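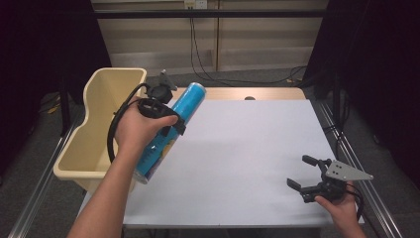
When the Can Gets Away From You: Workshop Tips for Hand-Held Grippers

I had a whole page drafted on storing sandpaper, and it will have to wait, as I'd much sooner get this written down while my toe is still a bit purple. One evening in December, well after supper, a full can slid out of my left gripper, rolled off the table and landed on my foot (in slippers, I'm afraid, and I do know better). On its way it took the cable with it, and the plug came half out of the recorder box, so we lost the end of the run as well. A silly little accident, but it had four or five causes stacked up one behind the other, and every one of them is something you can fix at home with things you've probably got in a drawer.

Those of you who help with the Turkstead table will know the setup: one gripper in each hand, a sheet over the tabletop, a bin off to one side, and a great deal of picking things up and putting them down again so that the arm can learn it from us later. If you're working with something similar, most of this should carry over.

Watch a can that leans

Held at a slant, a can has its weight pulling along the jaws, and if you've got hold of it up near the top, all of the heavy part is hanging out below. You can carry one that way, and I do it constantly, with the left gripper clamped high and the far end tipping up toward the middle of the table. What you can't do is carry it that way and look at something else. I was looking at the clock.

For anything heavy, take hold nearer the middle and straighten it up before you move sideways. Saeed Nouri likes to lay his thumb across the can as a sort of extra rail, and it's comfortable, but do ask whoever is handling your recordings first. On some jobs the gripper is supposed to be doing all the holding, and a thumb spoils the lesson. Whatever you decide, keep your fingertips out of the place where the jaws close! They pinch harder than you'd think.

Clean the jaws more often than seems reasonable

This was the real culprit in my case. We'd been handling kitchen things all afternoon, and one bottle had a little oil down its side. You couldn't see it on the black jaws at all, but when I rubbed a white paper towel along them it came away gray and shiny. A drop of dish soap in warm water on a cloth, wrung out nearly dry, then a second cloth with plain water, then a good long wait before you pick anything up. Keep the cloth well away from the cable end and unplug first.

Our rubber pads come from Khosravi and they're good for 500 grips or so by my reckoning if you let them get dusty, and for far longer if you don't. Mine had gone smooth as a plate. If you press a fingernail into the pad and it doesn't give, change it.

Give the cable a job and a place

A loose cable is always going to find the corner of something. Let it drop from the gripper in one easy loop beside your forearm and run off the near side of the table, so it never has to cross the part where you're working. Then put on both grippers and reach as far as you'll ever need to, into the back of the bin and across to the other side, and see whether anything goes tight. Do this standing, if you stand to work. I tested mine sitting down, bless me, and then stood up for the session.

Soft hook-and-loop straps are better than zip ties here. You want the cable to let go when it's yanked, before the plug does. And where cables hang down to an outlet behind the table, coil up the slack on the floor and push it back to the wall, where no foot will meet it.

Pin the sheet down

A sheet over the table is lovely for seeing what you're doing, and terrible for round things. One ripple and a can sets off like a marble on a tray. Pull it flat, fold the near edge under and clip it from below where your sleeves won't catch the clips. Homa Karimi puts a strip of nonslip shelf liner underneath, the cheap kind, and I've copied her. It doesn't show through and it takes all the skate out of the cloth.

If you put a can down on its side, turn it so it would roll toward the bin and away from your knees.

Choose your cans with some thought

Please don't use pressurized cans for practice if you can help it, and never full ones under a metal jaw. A dent in soup is a nuisance and a puncture in spray paint is a trip to the doctor. Check the rim, too. A dented rim can have an edge on it that will nick a pad, and a nicked pad slips. I keep a shoebox of empties with a bit of sand inside and the lids taped, for beginners and for evenings when I'm tired.

When something does fall

Let it. I mean this kindly and I'm saying it to myself as well. The urge is to lunge, and lunging with a gripper on each hand and two cables trailing is how you end up pulling the whole table about. Step back, open both grippers, let whatever it is finish rolling, and set the grippers down before you bend over. Then look at the plug, look at the jaws, and make a note of the time so the bad stretch can be taken out.

That last part matters more than I used to believe. We found the Joka arm dropping cans at a slant some while later, and when Saeed went back through the recordings he turned up several where I'd fumbled, caught the thing against my wrist and carried on as though nothing had happened. The poor arm had been studying my bad habits.

Shoes on, please. The sandpaper page will be up when I've found my notes.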